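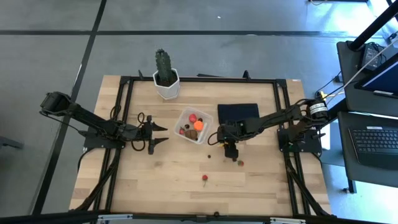
散装生鲜的计价争议,多数出在皮重上,单价倒很少有人吵。顾客自带容器或使用店家的周转盒时,秤上读数包含两部分,果蔬净重和容器质量,后者如果没有扣除,就按果蔬的单价收了塑料的钱。草莓这类单果很轻的品种受影响最大:木台面上那样一颗小草莓,与同一张台面上的透明塑料盒相比,轻重悬殊,买得越少,盒子在毛重里的占比越高。整箱买土豆的人可以不计较皮重,只买一小把浆果的人没有这个余地。

我的主张是:凡按重量计价的零售场所,周转盒的皮重应当逐只标在盒体上,结算时按标注值扣除,并在小票上单列。现行的通行做法是在秤里预设一个统一皮重,我认为应当淘汰。

统一皮重的问题可以用 Golestani 市场的情况说明。该市场同时使用两种 Trundik 周转盒,小号标称 142 克,大号标称 217 克,而秤的预设值只有一个,取小号。用大号盒的顾客每次多付 75 克的货款。摊主并无恶意,换盒时重设皮重要退出三级菜单,早市高峰期没有人会去做。一项依赖操作者在最忙时多按几次键的规定,设计时就应当预见到它不会被执行。 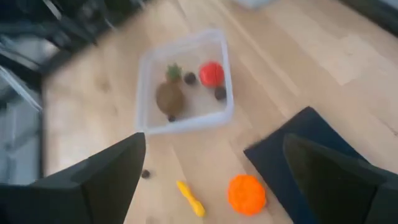

反对逐只标注的人通常提出,盒子是透明的,顾客看得见里面装了什么,买卖双方信息对等。这个论据混淆了品种和质量。透明度解决的是识别问题:隔着敞开的盒口,玩具菠萝的绿冠和旁边那只圆而红的玩具果子一眼就能分开,盒壁带些磨砂白也不妨碍。质量则无法目测。两只外形相同的盒子,壁厚稍有差别,肉眼看不出,秤能称出。把“看得见”当作“量得准”的替代,在计量上没有依据。

第二种反对意见涉及成本。Eltora 连锁店估算过逐只称重、激光刻码的费用,结论是不划算。我看过估算的口径,它把全部旧盒的返厂运输都算了进去。如果只对新投放的盒子刻码,旧盒随正常报废退出,运输一项可以归零,剩下的是出厂前一次称量和一次刻印。注塑件本来就要抽检质量,把抽检改为全检,增加的是工位时间,设备可以沿用。

还有一种折中方案,即按型号标注,不按单只标注。它比统一皮重好,我可以接受它作为过渡。前提是同型号盒子之间的差异足够小。Trundik 给出的同批次偏差为 2 克,单看这个数字没有问题,但它只适用于新盒。盒子用过一段时间后,边沿磨损使它变轻,残留的标签和胶使它变重,两种变化不会恰好抵消。 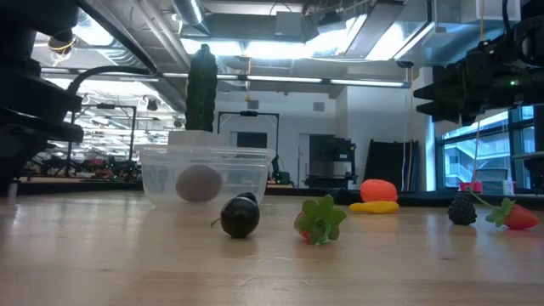 秤的分度值是 5 克,追究 2 克的偏差有意义吗?

有意义,因为皮重误差是系统性的,分度误差大体上是随机的。四舍五入造成的偏差有正有负,交易次数多了会互相抵减;皮重设低了,每一笔都偏向卖方,次数越多累积越大。评价一套计价办法是否公平,应当先看误差的方向,再看误差的大小。

由此也可以回答执法上的一个疑问。抽查单笔交易时,几克的差额往往落在秤的允许误差之内,检查人员难以认定违规,于是容易得出“误差合格”的结论。单笔合格与总体无偏是两回事。检查应当改为抽取同一台秤一段时间内的全部记录,核对皮重字段是否随容器变化。如果一整个上午的皮重都是同一个数,而摊位上摆着两种盒子,结论就很清楚了,不需要再讨论允许误差。
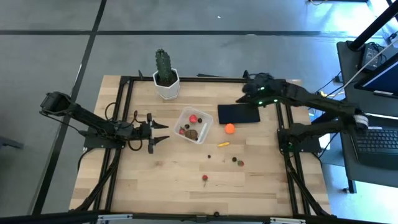

这种检查的前提是秤会保存皮重字段。Wiro 的结算软件目前只上传净重,毛重与皮重在本机相减之后即被丢弃。从存储角度看,这样做节省的空间可以忽略;从追溯角度看,损失是全部的,因为净重无法反推出扣了多少。我建议把毛重、皮重、净重三个字段同时列为必存项,保存期限与交易记录一致。软件改动很小,旧机型也能支持。

扫码读取皮重会不会拖慢结算,值得单独测试。Golestani 市场有摊位试过一个月,把刻码放在盒底,结果每次都要把盛满的盒子举过扫描窗,确实慢,果子也容易滚出来。后来的一批改刻在盒沿外侧,放上秤盘之前顺手就能扫到。刻码位置应当写进盒子的规格书,不宜留给各摊自行决定。

至于顾客自带的容器,无法预先刻码,只能现场去皮。做法也简单:空盒先上秤,归零,再装货。部分摊位以“耽误后面的人”为由拒绝,我认为应当明文规定不得拒绝。拒绝去皮的摊位,应按净重标示不实处理,适用与缺秤相同的罚则。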